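Losside Community Rooms
Kitchen and dining area: February safety check
Checked by: Sanaa Morsy
Start time: 10 am

Mark each item OK, ACTION or N/A. Write a comment for anything marked ACTION, and for anything OK that needs watching before the next check.

1. ENTRANCE AND ESCAPE ROUTES

Main door opens fully and closes by itself: OK
Rear fire door opens with one push: ACTION
Comment: The bar works but the door catches on the mat outside. Mat moved for now. It needs a thinner one or none at all.

Exit signs lit: OK
Routes clear of stored items: ACTION
Comment: Folded chairs left in the back passage again. Moved to the store. The Lavon lunch group have been asked to put them away on the trolley.

2. FLOORS

Free of trip hazards: OK
Floor by sink dry, non-slip covering sound: ACTION
Comment: Covering is lifting at the join next to the sink cupboard. Taped down today. Belhaj Flooring have been asked for a price. Tape to be looked at every week until the repair is done.

3. TABLES AND SEATING

Tables steady, legs tight: OK
Comment: One of the folding tables had a loose catch. Tightened and tested with weight on it.

Edges free of splinters and sharp corners: OK
Tops clean, no lifting or cracks: OK
Comment: Please don't put hot pans straight on to wood. The heat mats are in the second drawer.

Chairs sound: ACTION
Comment: 3 chairs taken out of use, all with split seats. Labelled and put behind the boiler room door. They are not to go back out, even for a full booking.
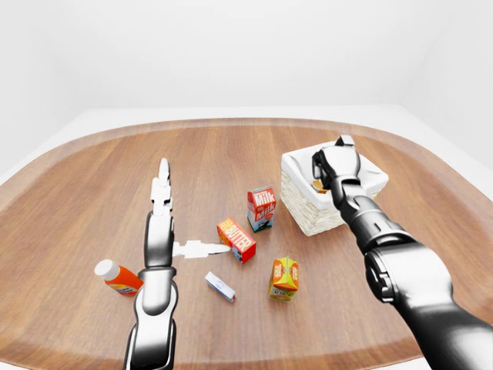 Users should wipe tables down with the mild cleaner at the end of each booking. The strong degreaser is for the cooker and extractor only and will take the finish off wood. I have moved it to the top shelf and written COOKER ONLY on the bottle.

4. ELECTRICAL

Plugs, leads and sockets undamaged: ACTION
Comment: Bivby kettle has a worn lead near the base. Removed from use.
Test labels in date on all portable items: OK
Extension leads not joined together: OK
Emergency lighting test: OK

5. COOKER AND HOT WATER

Gas shut-off valve easy to reach: OK
Extractor filters clean: ACTION
Comment: Greasy. To be soaked and refitted before the next lunch booking.
Hot water warning sign in place above sink: OK

6. FIRE AND FIRST AID

Fire blanket in place, pull tabs hanging free: OK
Extinguishers in place, pins and seals intact: OK
First aid box complete: ACTION
Comment: Low on blue plasters and burn dressings. Ordered.
Accident book present: OK
Comment: No new entries. The pen had gone missing, so I have tied one on.

7. CARRIED OVER FROM LAST CHECK

Dripping cold tap: done.
Loose coat hook by main door: done.
Cupboard lock for cleaning products: not done. The lock supplied was the wrong size. Products stay on the top shelf until it is fitted.

Finish time: 11.20 am
Signed: S. Morsy
Copy to the office file and the noticeboard in the passage.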